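How to tidy a shared office desk and its cables

In our office we have one long desk for several people. It is made from tables pushed together, and this is very practical until the cables start to grow. I wrote this guide for my colleagues in Goltow, and then the people in our Marar office asked for it too, so I put it on the page for everyone. You need one free afternoon and no special tools.

What you need

A roll of hook-and-loop tape, a dry cloth, a slightly damp cloth, small paper labels, a pen, and one empty box. I use the tape from Wondwood because it can be cut with normal scissors. One roll of 2000 mm was enough for our desk.

Step 1. Empty the surface

Save your work and shut down the computers. Then take away everything that does not need electricity: bottles, cups, paper tissues, jackets on the chairs. Drinks go first. A bottle without a tight cap next to a keyboard is the most common accident in a shared office, and we already lost one keyboard in this way.

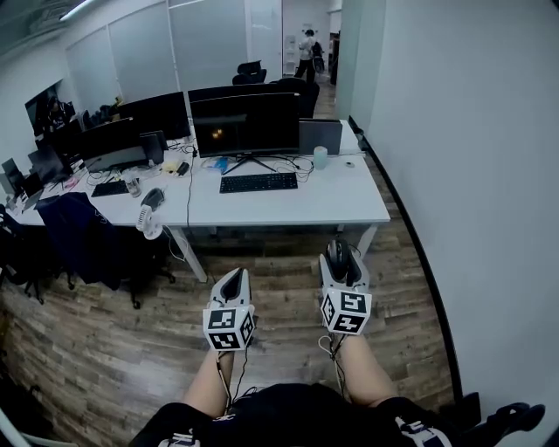

Put the small things into the box and do not sort them yet. If you begin to sort, you will still be sorting at five in the afternoon, and the cables will be the same as in the morning. I made this mistake the first time.

Step 2. Label before you unplug

Write a label for both ends of each cable. Write what it connects, for example "middle monitor, power". Please do not write only numbers. After one month no person remembers what number 14 was.

When all is labeled, unplug one workplace at a time. Start from the end of the desk which is farthest from the wall socket and go toward it.

Step 3. Place the monitors

The monitors decide where all other things go, so put them back first. For a desk with people on both sides I recommend these rules:

Keep the monitor straight in front of the chair, at the distance of your stretched arm.
The top of the screen should be at the height of your eyes or a little lower.
A laptop can stand beside the big monitor, but leave space for its cable to bend softly.

If the foot of your monitor is wide, like a V, the keyboard can go a little between its legs when you don't type. It saves more space than you think.

Step 4. Bundle the cables

Lay the cables along the back of each monitor and close the tape every 218 mm, or one hand length if you have no ruler. Do not pull strongly. Leave a loose loop near each device - someone will want to turn the screen, and a tight cable will come out of the socket. 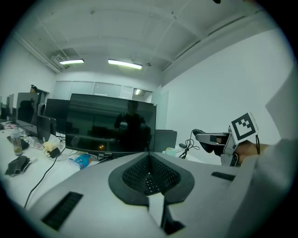
Power cables and data cables I keep in two separate bundles. When something must be changed, I open only one of them.

Step 5. Clean and return the small things

Wipe the desk with the damp cloth and after it with the dry one. For the screens use only the dry cloth, with the screen off, and no kitchen spray.

Now open the box. Each person takes back their own things, and only those they used this week. The rest goes in a drawer. Cups and bottles stay on the side away from the keyboard, and jackets should go on the hook if you have one. Our order for hooks from Prisunville is still on the way, so for now we use the chairs.

Plug in the workplaces one by one and test each before you continue to the next. If a monitor stays dark, look first at the label and then at the plug behind the screen, it is often only half inside.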